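Home | Kitchen | Laundry | Storage | Workshop | Index

Print this page | E-mail this page

SORTING MIXED SMALL ITEMS ON A BED OR OTHER SOFT SURFACE

Last revised Friday, February 28, 2020

Scope. This sheet covers the sorting of small mixed household goods: tubes, rolls, packets, cups, folded cloths, light plastic containers and similar. It does not cover clothing in quantity, glassware, tools or anything sharp. For those see the Workshop and Laundry sections.

1. Choice of surface

A made bed is the largest flat area in most flats and units, and it stands at a workable height. It has three drawbacks. Cylinders roll toward any low point, small flat items disappear into folds, and leaks go straight through to the mattress.

Pull the fitted sheet tight at all four corners before anything is put down. Remove the doona and pillows. A patterned sheet makes small pale items harder to find, so if the only sheet available is a busy one, lay a plain towel over the working area for pills, buttons, batteries and other items under the size of a matchbox. Larger goods can go directly on the sheet.

Keep the side nearest you clear to a depth of one forearm. Incoming goods are placed at the far side and drawn forward one at a time.

2. Unloading

Do not upend the bag or box. Lift items out singly, or in small handfuls if they are all soft. Upending produces a heap in which packets are crushed by containers, and the heap then has to be taken apart anyway.

Where a heap already exists, begin with the largest light item. Paper cups, empty tubs and inflated snack packets take up most of the volume and very little of the weight, and removing them exposes the rest without disturbing it. Dense items come out second. Flat items and cloths come out last.

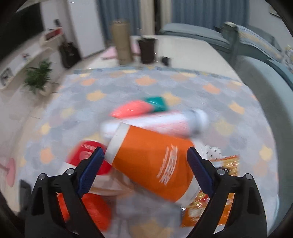
Orange paper cup on its side among packets and containers. Bulky, light items are lifted out first.

Handling notes for this stage:

Paper cups. Hold at the sides with light, even pressure. The wall buckles midway between rim and base if squeezed, and a buckled cup will not nest. Look inside before inverting. Cups are a common resting place for loose change, twist ties and receipts.

Snack packets. Pick up by the sealed end. Gripping the middle bursts weak seams and crushes the contents. Opened packets are folded over twice and clipped before they go back anywhere near fabric.

Thin plastic containers. Match to lids at once. A container without a lid after the whole lot has been sorted is treated as a tray (see section 5).

Tubes. Check that the cap is fully home. A cap that spins freely has a stripped thread and the tube should be used up or decanted.

3. Grouping

Sort by where the item will live, and ignore what it is made of or what shop it came from. Groups based on material look orderly on the bed and then have to be split again at the cupboard door.

The usual groups are:

Kitchen: food packets, cups, food containers
Bathroom: tubes, wipes, rolls, personal items
Linen: folded cloths, face washers, hankies
Undecided: anything that takes longer than 5 seconds to place
Rubbish and recycling: straight into a bag on the floor, never back on the bed

The undecided group should be kept physically small. A tea towel folded in half makes a suitable boundary. When the towel is full, stop and clear it before continuing.

4. Spacing and orientation

Leave a hand's width between items at the checking stage. Crowded goods are knocked when a neighbour is picked up, and on a mattress the movement travels further than it would on a bench.
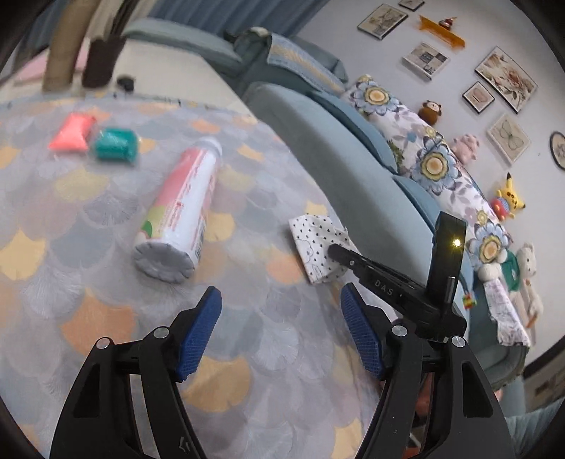
Cylindrical goods should be laid across the slope of the mattress or bedded slightly into it by pressing down once with the palm. Standing them on end is unreliable on anything softer than a carpet. If they must stand, do it on a baking tray or a large hardcover book. Face the label upward. A tube lying label down is picked up, turned, read and put back, and over a full lot of goods that doubles the handling.

Rolls follow the same rule. Secure the loose tail with a rubber band or a scrap of low-tack tape before sorting begins.

Cloths should be folded to one standard size. Quarter folds are adequate for handkerchiefs and face washers. Place the folded edge toward you so the item can be lifted without opening.

Do not use a nearby couch as overflow. Items migrate behind cushions and the count is lost.

5. Containers for the sorted groups

We tested four open-top bins for this purpose in January. Comments are limited to bins we have on hand.

Cledon shallow bin. Rigid, straight sides, capacity 4 L. Good for tubes laid flat in a single layer. The base is slippery on laminate shelves and needs a strip of non-slip mat.

Kaewsai fabric cube. Folds flat when empty. Sides bow outward under load and will foul adjacent cubes on a tight shelf. Suited to cloths only.

Drendusholm divided tray. Fixed dividers. Slots are too narrow for rolls and too wide for tubes. Not recommended for mixed goods, although it works well for cutlery.

Drendusholm deep tub. Sound construction, too deep for small items. Anything under the top layer is forgotten.

Lidless food containers perform nearly as well as the Cledon bin for light goods and cost nothing. Trim any cracked rim with scissors and bind it with cloth tape.

Measure the shelf before buying. Measure the depth at the back as well as at the front, particularly in older built-ins where the rear wall is seldom square.

6. Putting away

Carry one group at a time, complete, to its destination. Start with food. Do not leave food packets on bedding overnight; ants will find a crumb through a closed bedroom door in warm weather.

Older stock goes to the front of the shelf and newer stock behind it. Write the opening date on tubes with a fine permanent marker, on the crimped end where it will not rub off against the hand.

Strip or shake out the sheet when finished. Run a flat palm over the whole surface first, working from the head of the bed to the foot, to locate anything small left behind.

7. Faults and remedies

Items roll to the centre of the bed: mattress is dished. Work along one side or place a sheet of corrugated cardboard underneath the fitted sheet.

Grease mark from a food packet: cover with cornflour, leave 2 hours, brush off, then wash as normal.

Toothpaste or cream on sheet: scrape with the back of a knife, then dab with cold water. Do not rub.

Undecided group keeps growing: storage locations have not been assigned. Stop sorting and assign them.

See also: Shelf depths and bin sizes | Labelling | Folding small linen

Print this page | E-mail this page

Jestusley Household Notes. Copyright Jestusley. Corrections by post to PO Box 2370. Back to top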